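Retail Display Basics
Unit 6 handout: Small accessories on spoke racks
Skilleck evening course, store presentation
Handout revised 12/17/22

Read this before the practice session. It covers neckwear that is sold already tied, mainly bow ties on a band. Long ties and scarves are in Unit 7, and pocket squares were covered with the folded goods.

1. Why accessories go on a rack

Bow ties do badly in a bin. The bands catch on each other, the wings get bent, and a shopper who wants one ends up lifting four. A flat tray solves that but takes up a lot of counter. A rack with arms uses height in place of counter space, and the shopper can see the front of each tie without touching it.

The drawback is that a rack shows everything. One tie hung backward is easy to miss in a tray and hard to miss at eye level.

2. Setting up the surface

Work on a flat, light-colored surface when the stock is dark. Black ties on a dark counter are slow to sort, and you will not see lint until the tie is on display. Place the rack toward the back of the surface and keep the front half for laying out stock. You want to reach the arms without leaning over the ties. 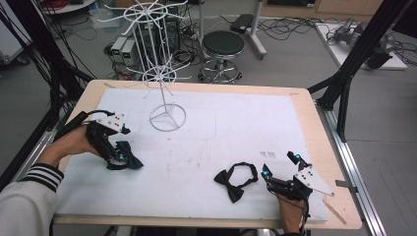 Lay out only what you are about to hang. For a first try, two ties are plenty. Put each one face up with the band opened into a loop, so that you can pick it up and hang it in one movement. If the band is twisted, straighten it on the table. Fixing a twist after the tie is on the rack usually means taking it off again.

Check each piece before it goes up:
Wings even, no hard crease
Center knot straight
Band adjuster closed
Price tag tucked behind the bow

In the Akbari store exercise, 76 bow ties were checked this way and the most common fault was the tag. It slides to the front whenever the tie is handled, so check it again at the end.

3. Hanging

Start with the lower tier. Hold the tie near the bow, bring the loop over the end of an arm, and slide it in toward the pole until it hangs freely. Let go slowly. The bow is the heavy part and will swing to the bottom of the loop or turn to one side, depending on the band.
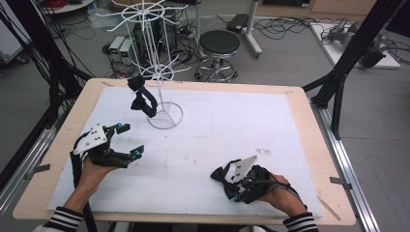 Order matters more than speed in this exercise. Finish one tie, let it settle, and look at it from the front before you bring the next one over. With one bow tie on a lower spoke and the second still in hand, you can judge how far down the band reaches and whether it will get near the base ring. If it does, shorten the band or move the tie to the upper tier. Then place the second tie across from the first – a light rack with all its stock on one side may lean or turn.

On a full rack, leave every other arm open on the upper tier. The lower tier can be filled, provided the bows do not touch.

4. Taking stock down

Work in the reverse order, upper tier first. Lift the loop clear of the arm before pulling it toward you. Pulling at an angle stretches the band, and stretched bands are the main reason for markdowns on this kind of item.

5. Prices and grouping

Group by color first, then by price. Our practice sheets use the Gostar price list, where plain black bow ties are marked at $50 and the silk ones at $107. Do not mix the two on one tier. Shoppers read a tier as a single price, and the register ends up sorting it out.

6. For next session

Read the Solance case, pages 3 to 8. The chain had almost 2000 accessories on open racks in December and changed its layout twice in that month. Write half a page on which layout you would have kept. Bring a lint roller.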